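FOR IMMEDIATE RELEASE

Derngate opens folding table sessions at Bamomthorpe, December start

BAMOMTHORPE - Shirts. Everybody owns them, hardly anyone likes folding them. Derngate, the laundry and garment care outfit, is starting a run of folding sessions this December at its Bamomthorpe site. Short classes, one table, one garment at a time. Doors at 2 in the afternoon.
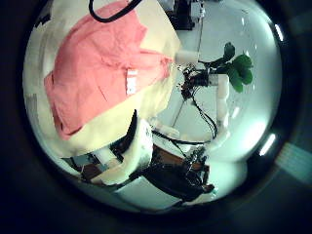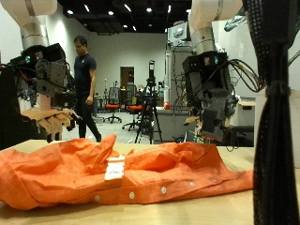
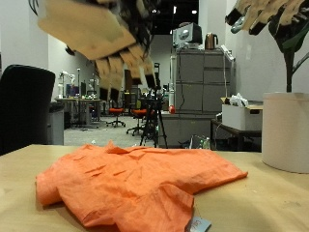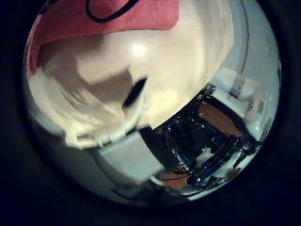 The program is called Prukance. It covers the plain stuff: finding the collar in a crumpled heap, getting the sleeves out flat, lining up a button placket before the first fold. Short sleeves first, long sleeves later. Fitted sheets by request only, please dont bring them to the first session.

Each session runs 30 minutes and takes 14 people. Bring one button-up shirt, clean, unironed. Wrinkled is fine. Wrinkled is better, in fact. Color doesn't matter but bright ones are easier to follow from the back.

Derngate says the idea came out of its own sorting work. Its team folded 3633 shirts last season and kept notes on where time went. Most of it went on the start, before any folding. Turning the thing right side up, hunting for the hem, smoothing out the body. So the class spends half its time there.

Care labels get a few minutes too. What the symbols mean, which ones people ignore and shoudn't. Murthy, which supplies Derngate with hangers and storage bins, is giving a set of shelf dividers to everyone who comes to 2 sessions or more.

No charge for the first session. Later ones are pay at the door, price list at the front desk. Tables are standing height, stools on request. Parking behind the building, use the side entrance.

To sign up: ask at the Derngate counter in Bamomthorpe or leave your name on the Prukance sheet by the door. Press welcome at any session, let the desk know the day before.

About Derngate: garment care, repairs and pressing for homes and small businesses, based in Bamomthorpe.

ENDS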